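The quote that landed on Celeste Urrutia's desk in September had two numbers on it that she cared about. The first was the price of the arms. The second, on page 4, was the price of everything else, and it was bigger.

Urrutia buys equipment for Prenmont, a contract packer that puts together gift boxes, sample kits and table-linen sets for brands that would prefer not to do it themselves. She has bought conveyors, shrink tunnels and one label printer she still regrets. Last year the owners told her to look into a two-armed robot station for the kitting line, where workers fold small cloths, set them on a tray and tuck odds and ends around them. The vendor, Painemal, sells a package called Evo.

"They gave me a per-hour figure before they'd asked what we pack," she says. "I've sat through a lot of lunches like that."

I have too, by now. The lunch is pleasant. The payback chart always slopes the right way. Ask what happens to the slope when the customer changes the cloth from cotton to something slippery and you'll be told that's a great question.

We use cookies to remember your preferences and measure how our stories are read. By continuing to browse, you accept our cookie policy. Manage settings | Accept all

The budget Urrutia finally wrote ran to 112 lines. The arms took up a handful of them. Then came the table, the guarding, the floor work, the spare grippers, the training days, the yearly software license, and an item the vendor had marked "integration, to be scoped." Fermín Valdebenito, who runs maintenance, made her break that last one out into pieces before he would sign anything. He'd been through a palletizer project years ago where the same phrase ended up costing more than the palletizer.
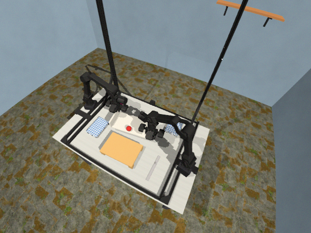
Simulation is where most of these projects now begin, and it's where a buyer ought to start asking rude questions. A model costs far less than a work cell, and it's useful for finding out whether two arms can share a table without fouling each other. It's less useful as a promise. The grippers face each other across a white board with one red ball on it, and there's a checkered cloth on either side, the left one folded into a neat little pad. Cloth is the hard part of Prenmont's work. A folded square in software has whatever stiffness someone typed in for it, and the ones in Urrutia's cartons come creased, stuck together, or with a loose thread hanging off the hem.

Painemal's answer was that the software could be tuned. Emiliano Garrido, an independent consultant Urrutia hired for two weeks, agreed that it could, and asked who would be paid to tune it. He wanted the answer in the contract with a day rate next to it. It took three rounds of email to get one.

Garrido's advice to small manufacturers is dull and I think mostly right. Send the vendor your own parts, the bad ones included. Ask for 300 cycles in a row with no one touching anything, and have one of your own people in the room with a clipboard. Tie the second payment to that run. He says vendors who are sure of their gear will grumble and do it.

Painemal grumbled and did it. The trial took place on a Wednesday at the company's demo shop, using cloths pulled straight off Prenmont's line, and Zulema Huenchumán, the kitting supervisor, went along with the clipboard. The station finished 93 percent of its cycles without help. The sales team called that an excellent first result. Huenchumán pointed out that somebody has to stand there for the other seven, and that this somebody draws a full wage.

That wage wasn't on the payback chart. When Urrutia added it, along with the license and Valdebenito's pieces, the payback period went from under two years to a little over five. The customer contract the station was meant to serve runs for three.

Uriel Figueroa, who handles the Prenmont account for Painemal, doesn't dispute her math. He says the success rate will climb and that companies that wait will pay more in lost time. Maybe so. He has no figure for how much it will climb, or by when, and I asked him twice.

Marker, a smaller integrator, has since come in with a rival offer to lease a station by the month, with service included and a way out after the first year. Urrutia likes the way out. She is less fond of the clause that makes Prenmont responsible for "material variation," two words that cover pretty much everything on her loading dock. Her lawyer has it now.

In the meantime she has spent a small part of the money on better folding tables and a second tape machine. Huenchumán picked the tables.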